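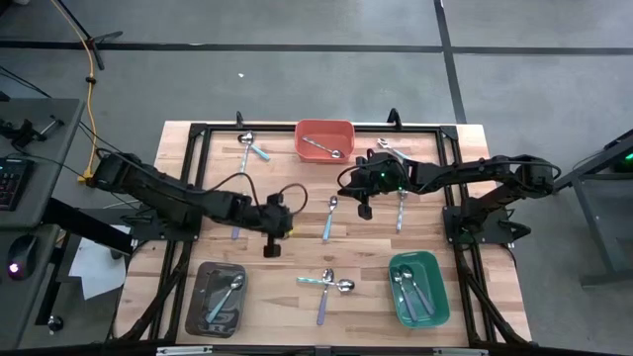
Tabletop with the two black arms

Akwood Family Log help desk
Ticket 798
Subject: Feeds and naps don't match between two phones
Opened: October 2026
Opened by: Telmo Olmedo
Assigned to: Baoshan Song
Product: Akwood app, shared child profile, Kurek night light paired
Status: Closed

Telmo Olmedo wrote:
My wife and I both log for our daughter in Akwood. She is five months old. Since the last update the two phones don't agree. My phone shows 51 feeds for the week and hers shows 50. Naps are off too. A nap I ended at lunch was still running on her phone when she got home, so the app said the baby had been asleep all afternoon. She had not.

Things I have done so far:
Closed and reopened the app on both phones.
Logged out and back in on mine. Not on hers, she was worried about losing the notes.
Checked that we are both on the same child profile. We are.
Turned the Kurek night light off and on.

We have a checkup coming in November and I want to be able to show the doctor the feeding totals. Please don't tell me to delete the profile.

Baoshan Song replied:
Thanks for the list. I won't ask you to delete the profile. Please send me these from both phones:
The app version, under Settings, About.
The time zone shown under Settings, Family.
Whether "Save night feeds offline" is on.
Please also find the feed that is on your phone and missing from hers, and tell me what time it was logged.

Telmo Olmedo wrote:
Version is the same on both. Time zone on mine is correct. Time zone on my wife's is one hour behind, it says "set by hand." We visited her parents over the summer and she probably changed it then. Save night feeds offline is on for me, off for her.

The missing feed is a bottle from Saturday night, no sorry, I was looking at the wrong entry. It is the one just before midnight on the last day of the week. On her phone the week starts after that feed.

Baoshan Song replied:
The missing feed and the long nap look like separate problems.

The weekly total depends on the day each phone puts a feed in. I want both phones on the same time zone before we look at anything else. On your wife's phone, go to Settings, Family, Time zone, and choose "Follow phone." Then pull down on the home page and wait for the check mark.

For the nap: entries saved offline are kept on the phone until it next connects. On your phone, open the menu and tap Waiting entries. Tell me if anything is listed.

Telmo Olmedo wrote:
Did the time zone. The totals match now, 51 on both.

Waiting entries has 2 lines in it. One is the end of that nap. The other is a diaper change with the note "out of the big wipes." Both have a small gray clock next to them. Tapping them does nothing. I am on the home wifi and everything else loads fine.

Baoshan Song replied:
Good, that takes care of the feeds. The gray clock means the app has not tried to send them. Is there any app on your phone that limits what runs in the background? A screen time app or a battery saver would do it.

Telmo Olmedo wrote:
Yes, Prallel. I use it to stay off my phone at dinner and bedtime. I have had it a long time and Akwood worked before.

Baoshan Song replied:
The last Akwood update changed how offline entries are sent, and they now go out in the background. Please add Akwood to the allowed apps in Prallel, then open Waiting entries and tap Send all. Leave the app open until the list is empty.

Telmo Olmedo wrote:
List is empty. The nap shows the right end time on both phones. The wipes note came through too, a bit late for the shopping.

Can I print the feeding totals by day? I only see the week.

Baoshan Song replied:
Yes. Reports, Feeding, then switch Week to Day and tap Share. Choose PDF. Notes are left out unless you check the Notes box.

Telmo Olmedo wrote:
Got it, printed. You can close this.

Closing note (Baoshan Song):
Feeds: time zone set by hand on second phone, changed to Follow phone. Nap: offline entries held by background limit, app allowed, entries sent. Passed to the Firnham app team with a request to show a warning when entries are waiting more than a day.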